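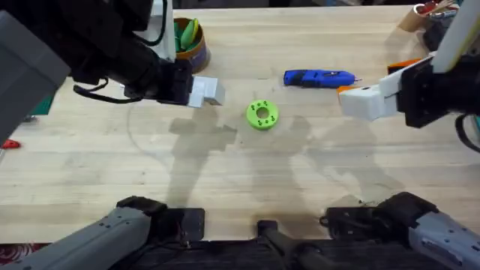 Bench Notes: the blue glue gun and the pale table

Trastolden Newsletter, August 13, 2020

I had a whole different item planned for this issue (clamps, again, sorry) but the glue gun has been out on the table so much lately that it seemed silly to write about anything else. It's the blue one. If you've ever borrowed it you know it has a way of ending up on its side, and I've given up standing it on its nose between jobs when it's switched off. When it's on, though, it goes back on its stand with a scrap of tile under the tip. Please do the same. A hot tip laid down on bare wood leaves a little dark kiss that no amount of rubbing takes out.

The lime-green ring next to it belongs with the Florkach lamp, which a few of you have been asking after. It's the chunky one with the round hole in the middle and the four small holes spaced around the rim. I've been calling it a spacer, and one reader wrote in to tell me it's a flange, and I'm happy with either so long as it doesn't get lost! The color helps. I had a plain white one before this and it vanished into the offcuts box for most of May.

So, hot glue and rings. My plan for the lamp is screws for anything that carries weight and glue for anything that only has to stay put while I work. I run a thin line of hot glue on the underside, press the ring down where I want it, and leave it alone for two minutes. Then I drill through the four holes with the ring acting as its own guide. The glue peels off afterward if you warm it gently with a hair dryer, or you can leave it in there if it isn't showing. I leave it in there.

A few things I've learned from making a mess of it:

Smooth plastic doesn't hold hot glue very well. I scuff the underside with fine sandpaper first, just a few strokes, and wipe off the dust. Wood is much friendlier and needs nothing but a clean surface.

Let the gun heat up properly. I am terrible at this. I squeeze the trigger early, get a sad lumpy worm of half-melted glue, and then have to scrape it off and start again. Now I switch the gun on and go sort screws.

Don't use the whole stick just because it's in there. A dab the size of a pea is plenty for a ring like this one – more than that squishes out into the center hole and you'll be in there with a toothpick.

Strings! Those wispy threads that drift off the nozzle and stick to your sleeves. Twist the tip a little as you lift away and you'll get fewer of them. You'll still get some. I find them in my hair.

I bought the last bag of glue sticks at Ok, the little hardware place, and there were 20 in it. They have them by the register now, next to the batteries, so you don't have to go hunting in the back aisle anymore.

On to the table

A couple of you asked what the surface is, and the answer is the same butcher-block style top we've had since we moved the benches. It's a light wood, pale strips joined side by side, and I love it a lot more than I expected to. I wanted something dark at first so the stains wouldn't show. I'm glad I got talked out of it, as small parts are so much easier to find on a pale top. Drop a black screw on it and there it is. Drop one on the old brown bench and you'd be on your knees with a flashlight.

It does show its age, I'll admit. There are scuffs here and there and a few darker marks, and I know exactly which of them are my fault (I'm not telling). I don't think a worktable should look brand new. But I do want it to be flat and clean enough that a ring set down on it sits level, so it gets a proper going-over every so often, and the next one is coming up.
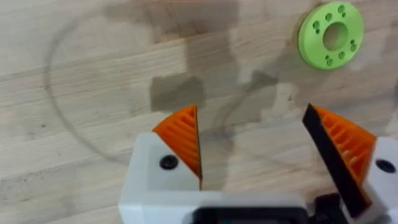
Pale strips of wood, grain running side to side, with the joins showing between them.

The going-over goes like this. First I clear off what I can and vacuum, brush attachment, always along the strips so the dust comes out of the joins. Then the glue drips. Cold hot glue (what a phrase) will usually pop off wood with a plastic scraper held nearly flat. If it's stubborn I put a dab of rubbing alcohol at the edge of the blob, give it a moment, and try again. I stay away from metal scrapers. I gouged the old bench with one and then spent the rest of its life catching my sleeve on the splinter.

After that comes a light sanding by hand, with the grain, paying attention to the spots that feel rough under your palm. Your hand is better at finding them than your eyes are. Wipe off the dust with a barely damp cloth and let the wood dry all the way before anything else goes on it.

Then oil. I use Tirnis, and the tin on our shelf is down to its last inch, so I'll be picking up another before the next round. Thin coats, a clean rag, and wipe off whatever hasn't soaked in. I used to slop it on thick to get it over with and ended up with a sticky table that picked up every speck of sawdust in the building. Two thin coats with a night in between works fine. Lay the rags out flat outside to dry afterward, please, and never ball them up in the trash. Oily rags in a heap can heat up on their own and catch fire.

One more thing about the glue gun and the oil: they don't get along. Hot glue won't grab a freshly oiled surface, so if you're planning to tack a jig down to the table, do it before the oiling or put down a strip of painter's tape and glue to that. Tape is the better idea anyway. It lifts right off and takes the glue with it, and I don't have to go looking for the scraper.

Next issue I'll have the wiring side of the Florkach lamp and, yes, the clamps. If you have a spare green ring at home from the spring batch, bring it back when you get a chance – I could use one for the second lamp, and it can go in the tray on the left-hand shelf with the screws.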